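Sterkska Stoneware Dinner Set, 12 pieces: my review after six months

Reviewed by Aisyah Latuheru
Saturday, March 6, 2021

I have wanted a proper matching set of plates for most of my adult life, and I put it off for most of my adult life too, because every time I had the money something with a motor in it broke. So when the dishwasher survived the whole summer without a repair bill, I sat down one evening in September with a cup of tea and ordered the 12-piece Sterkska set for $149. That gets you four dinner plates, four salad plates and four bowls. No mugs, which suited me fine (we have enough mugs in this house to serve a church picnic).

The box was heavy, and I mean ask-your-neighbor heavy. Everything was packed in molded cardboard with paper in between, and all of it arrived whole except for one bowl with a chip on the foot the size of a lentil. I wrote to the shop, Vorkstead, on the Monday, and a very kind man named Umut Ağca wrote back the same afternoon and sent a new bowl without asking me to return the first one. The chipped one holds my keys now.

What I love most is the weight and the shape of the dinner plates. They have enough of a lip that a saucy curry stays where you put it, and my father, whose hands aren't as steady as they used to be, can push his food up against the side and get it onto the fork. He noticed that before I did! The salad plates are the ones I reach for most, though, for toast, for sliced mango, for a late supper of leftover rice eaten standing at the counter.

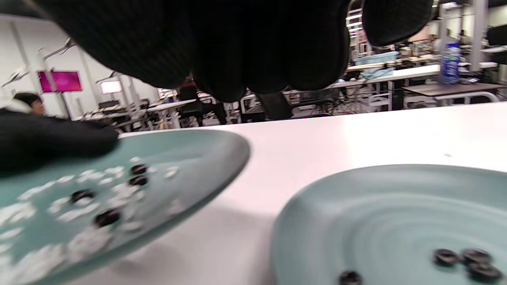 The bowls are a little smaller than I expected from the photos on the shop page. They are perfect for oatmeal and a bit stingy for noodle soup, so I still get the old ones down when my cousin Prasetyo comes over, as he eats like a man building a barn.

Now for the grumbles, and there are 2 of them. First, the glaze shows knife marks. They are gray lines and they come off with baking soda and a damp sponge, but I had hoped not to be scrubbing plates at my age. Second, they get hot in the microwave. Two minutes with a plate of stew and you'll want a potholder, so please warn the children.

I did look at the Hernetti set before I bought this one. It is thinner and prettier, and my friend Retno has had hers for years and adores it, but it costs a good deal more and she washes every piece by hand. I know myself better than that. Mine have gone through the dishwasher nearly every night and the color looks just the same to me as on the first day.

I'd give the set four stars out of five. If they ever bring out a bigger bowl in the same glaze I will be first in line, and Prasetyo will be right behind me.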